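Entering a design award when you're a studio of four and the deadline's on top of you

Wrote most of this on the train back from Trodgate, so forgive the state of it. Three people asked me the same week how we put our entry together, and I'd rather type it once.

This is for awards where you send a written statement, a board or two and some supporting bits. Product, furniture, buildings, graphics – the forms are much the same. Not for student prizes, they work differently.

## Before you open the form

Read the criteria. Then read them again with a pen. Most have four or five headings and the judges score against those headings, nothing else. If it says "benefit to users" and your statement is all about the joinery, you get a low mark for benefit to users. Doesn't matter how good the joinery is.

Check:

- who's allowed to enter (designer, client, maker, or anyone)
- when the thing had to be finished or on sale
- the fee, and whether there's a second fee if you're shortlisted. There often is
- whether you keep the rights to your images
- whether they want the physical object sent in later, and who pays for the van

That last one caught us out with the Kemard Prize. Shortlisted, lovely, then a bill for crating and two-way transport we hadn't planned for. Ask first.

## Pick one project

One. Not the three you can't choose between. Small studios spread themselves over several categories and every entry comes out thin.

How to choose: which one can you talk about for ten minutes without mentioning what it looks like? Go with that. We nearly entered the Oakley reading chairs because they photograph well. Went with the storage for the Draltance clinic instead, as there was more to say – who used it, what was wrong before, what changed after.

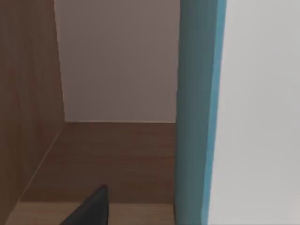 *Reading time: 5 minutes*

## Get the permission email now

Client first. Then photographer. Then anyone who's recognisable in a picture. Do it on day one, it's the slowest part by miles and you can't hurry it.

Keep the email short. Something like:

> Hello – we'd like to enter the project for an award. It would mean your name and some photos being published if we're shortlisted. Are you happy with that? A quick yes by reply is fine.

Put the replies in a folder called PERMISSIONS. You will be asked for them, usually at the worst moment.

## The statement

Ours had a limit of 4,000 characters. Characters, not words, and yes spaces counted. Write it in a plain text file and paste it in at the end. Never type straight into the form. Forms time out and they don't say sorry.

Order that's worked for us:

1. One sentence on what it is. A stranger should get it.
2. What the problem was and who had it.
3. What you did about it. The two or three decisions that mattered.
4. What happened afterwards. Numbers if you've got them, a quote if you haven't.
5. Who did it. Credit people properly.

Start with number 4, oddly. It's the hardest and if you leave it you'll write something woolly at midnight. For us it meant ringing the clinic manager and asking what was different. Twenty minutes on the phone, got two usable sentences. Best twenty minutes of the whole job.

Words to cut: innovative, iconic, timeless, bespoke (unless it is), journey, celebrates. If a sentence would be true of any project at all, take it out.

Then give it to someone outside the trade. My mum read ours and asked what a carcass was. Fair enough. Changed it to "the main box of the cupboard".

First draft came in at 1,697 characters and I panicked and padded it. Don't. The padded version was worse and we went back to something nearer the first one. A limit isn't a target.

## Boards

They'll say A2 or A3, landscape or portrait, sometimes "no studio name visible". Check the name thing. Check it again on the file name and the PDF properties too – that's an easy way to get thrown out for nothing.

- one big picture per board, the rest small
- captions in a size you can read at arm's length. Print at A4 and hold it out
- at least one picture with a person using the thing
- one drawing. Judges like a drawing, even a rough one
- leave some white space, resist filling it

We had 19 pictures in the first layout. Kazimír Ondrejka, who used to sit on panels and is kind enough to look at our stuff, crossed out most of them without saying much. He was right. Seperate boards for process and result also reads better than mixing them up.

## Supporting bits

Usually optional. Usually ignored, I think, unless the judges are stuck between two entries. A letter from the client is worth having. Press cuttings less so. Short film only if you've already got one, don't make one for this.

## Sending it

Send it the day before. The upload page for ours went very slow after 4pm and I know a studio who missed it by a few minutes and got nowhere with the appeal.

Last checks:

- [ ] project name spelt the same everywhere
- [ ] client's name as *they* write it
- [ ] file sizes under the limit
- [ ] fee paid and receipt saved
- [ ] confirmation email arrived (look in junk)
- [ ] someone else has opened the PDFs on a different computer

Save a copy of the whole lot, the form text included. Next year's form will be nearly the same and you'll be glad of it.

## If you get shortlisted

Don't announce until they say. There's normally a date, sometimes a time. Then tell the client before you tell the internet. Get a 2 line version of your statement ready, the organisers always want one and always by lunchtime.

Ask about the ceremony tickets as well. Shortlisted studios tend to get one free and the rest are pricey, so sort out early who's going or it gets akward in a team of four.

## If you don't

Email and ask for feedback. Some panels give it, some don't, costs nothing to ask. We got a single line in February: "clear problem, result not shown strongly enough." Went back to the client, got better photos of the place in use, entered the same project elsewhere the following year.

Template for the permission email and the checklist as a text file are in the downloads folder. Shout if the links are broken, I moved things about last week.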